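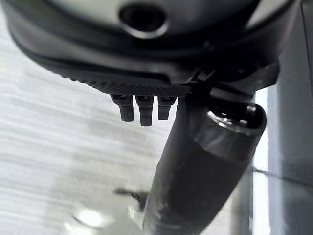 Close-up of a matte charcoal housing with a round recessed opening.

Bulard Brings Clurkix Power Monitoring to Cable Operators

MELÉNDEZ, November: If you've ever had a neighborhood's internet go dark because the batteries in a street cabinet were dead and no one at the office knew it, I have some good news for you. I run Bulard, we make monitoring gear for cable and broadband networks, and this month we start shipping Clurkix to any operator who wants it.

Clurkix is a small transponder that goes inside an outdoor power supply cabinet (the box by the road that feeds the amplifiers and nodes on a coax run). It keeps an eye on the batteries, the line voltage, the output current and the cabinet door, and it sends all of that back over the same cable plant it's protecting. No separate phone line, no cellular plan. If you already have a modem termination system in your headend, you have what you need on that end.

I got into this the hard way. I spent a lot of years driving a bucket truck, and half of my winter calls were for power supplies that had quietly been running on batteries since lunch. By the time I got there the batteries were flat and so was everybody's patience! I wanted something that would tell me early, in plain words, which cabinet to drive to.

We tried it out with Prosto, a family-owned cable operator that was kind enough to let us loose on its plant. Clurkix units went into 307 cabinets, from the downtown loop out to the long rural legs, and they stayed there through a full summer and a full winter. The crew flagged 54 battery strings for early replacement during that time. They also sent us a long list of complaints about our first alarm screen, which we earned, and the screen has been redone from top to bottom.

A few things I get asked every time I talk to operators:

Each unit watches up to 4 battery strings. Larger cabinets can take a second unit, and the two show up as one site on the map.

Installation is done with the power supply running. You clip on the battery leads, plug in the coax and the ribbon cable, and wait for the green light. Newer techs pick it up in a morning.

Alarms go out by email or text, or straight into your existing network management software over SNMP. You set the thresholds yourself, by cabinet or by group, so a hot cabinet on a south-facing wall doesn't nag you all August.

Firmware updates are sent over the network, overnight if you like. We default to 2 a.m. and you can change it.

Clurkix is available now, direct from Bulard, with volume pricing on orders of over 300 units. Smaller systems are very welcome too, and we'll lend you an evaluation kit before you spend a dime. We're building and testing everything at our shop in Meléndez, and the support phone rings at a desk in the same building (sometimes mine).

About Bulard

Bulard designs and builds status monitoring equipment for cable and broadband operators. The company is based in Meléndez. For pricing, data sheets or an evaluation kit, contact the Bulard sales desk.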